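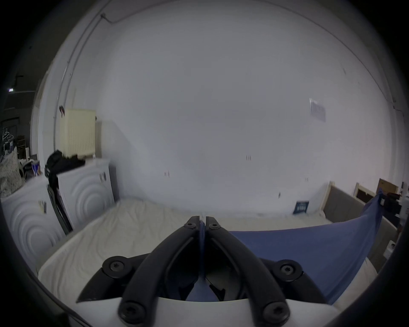

*The blue sheet over the cream one, with its top edge up in the air like a little tent.*

# Making up the back room at Gamureck

Welcome to the housekeeping page, which has been promised for so long that some of you had stopped asking. Every August the house at Gamureck fills up with cousins, cousins' friends, and people who once shared a boat with a cousin, and every August the same questions come in about who sleeps where and what to bring. So I've started with the back room, the one with the big bed in it, and I'll add the rest of the house as I get around to it. (The upstairs will have to wait until the landing is painted, and Rafail has opinions about the color, so don't hold your breath.)

For anybody who hasn't stayed with us before, the back room is where the laundry gets done and also where two people can sleep very comfortably indeed. I know how that sounds. My mother-in-law thought we were being rude when we first put her in there, and then she slept until ten in the morning and asked for the same room the next year. The washing machines are over on the left, the big white wall runs along behind, and the mattress takes up a good deal of what's left, so you do learn to walk around it with a basket on your hip.

## The bed

We make it up in layers. The cream sheet goes straight onto the mattress and gets pulled down at the corners, and I have given up worrying about wrinkles in it. I used to iron the sheets for guests - I really did, all of them, standing there with the radio on - and then one summer I simply stopped, and not one person has mentioned it since. A few creases never kept anybody awake.

The blue one goes over the top. I like to lift the far edge well up and let the air get underneath before it comes down, and then go around and straighten whatever needs straightening. Sigrun Lunde taught me that years ago when we were both working summers at the Bevan guesthouse, where we had 54 beds between us on changeover day and no time for fussing. She could send a sheet across a double bed and have it land square on the first throw. I still need two or three goes, and I talk to it while I'm at it.

If you're making the bed yourself when you arrive, please use the cream and the blue together. They live as a pair on the middle shelf of the linen cupboard, and if they get separated I find one of them in November behind the ironing board. Pillowcases are on the shelf above, any color you like, I've long since lost control of those.

## The wall and the pipe

Several of you have asked whether you can hang things on that big white wall, and the answer is please don't, much as I'd love to see more on it. We painted it in the spring of 2000 and have touched it up so many times that it must be twice as thick as when we started. I had a grand plan for a quilt up there, and Rafail Psarras, who is a patient man but has his limits, pointed out that I already had a quilt plan for the hallway and another one for the stairs.

The thin pipe that comes down by the corner is conduit and should be left alone too. It's a very tempting place to hook a coat hanger. There are proper hooks on the back of the door, and a drying rack that folds out if you lean on it.

## Sleeping with the machines

- The washing machines stay off from ten at night until eight in the morning whenever there's somebody in the bed. Children with sandy swimsuits can leave them in the tub.
- The radiator has a stiff valve. Turn it gently and give it a while.
- Extra blankets are in the Flustilton trunk, under the tablecloths.
- If you want a lamp, bring the one from the Pivby room, and do put it back or I will hear about it at breakfast.

## When you leave

Strip the bed, please, and leave both sheets in a heap on the floor by the machines. Don't fold them! People will fold them, very beautifully, and then I can't tell what's been slept on and what hasn't, and I end up washing the lot. Leave the window on the latch if the weather's decent.

A couple of you offered to send in pictures of your own from other summers, and I'd be so happy to have them for the page. Old ones are especially welcome, even the blurry ones, and if you remember the year then write it down for me. Sigrun is sure there's one somewhere of the bed when it was still over on the other side of the room, with five children in it and a dog, and I'd dearly love to see that again.

I'll do the kitchen next. It needs a good clearing out first, and the jam is still on the table.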